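Chapter 2
What Is a Block Worth?

Advertisements for building toys like to promise a smarter child. This chapter asks how much of that promise survives a close look at the blocks themselves. I-hsuan Wei, who taught preschool in Renton, used to tell parents that a good set needs color, weight and a flat surface to sit on. The rest, she said, was packaging. We begin with her three, and we doubt them too.
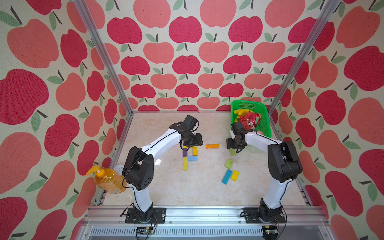 Figure 2.1 Wooden blocks in various colors on a marble-patterned tabletop, with a green basket behind.

The Dilledeo catalog sorts its 619 play sets by "learning value," a score from 2 to 100. It does not say who did the scoring. Color lifts a set's rank, though a red bar stacks no better than a blue one. Wear lowers it, and that seems odd as well. A few dark scuffs on an orange bar leave its shape alone, and shape is what a builder works with.
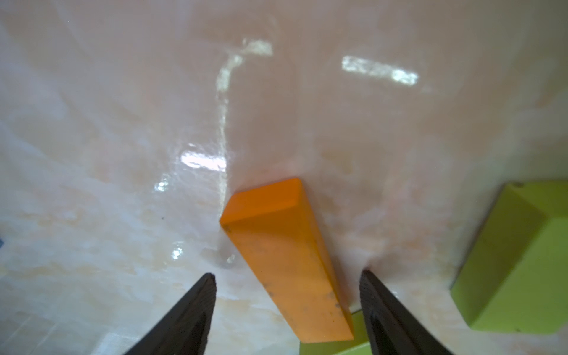
2.1 The Surface Under the Blocks

Guthrie, a maker of play tables, claims that a glossy top "invites sorting." Perhaps. Gloss also throws back the light from overhead, and a pale marbled pattern gives the eye one more thing to look at. Before accepting the claim, ask what it was compared with.

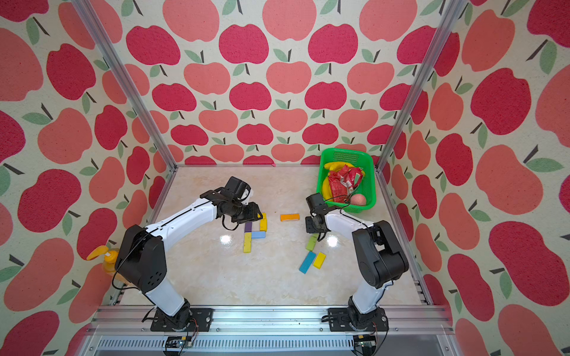
Figure 2.2 Light spots on a glossy white surface with faint beige veining. Apple-print walls behind.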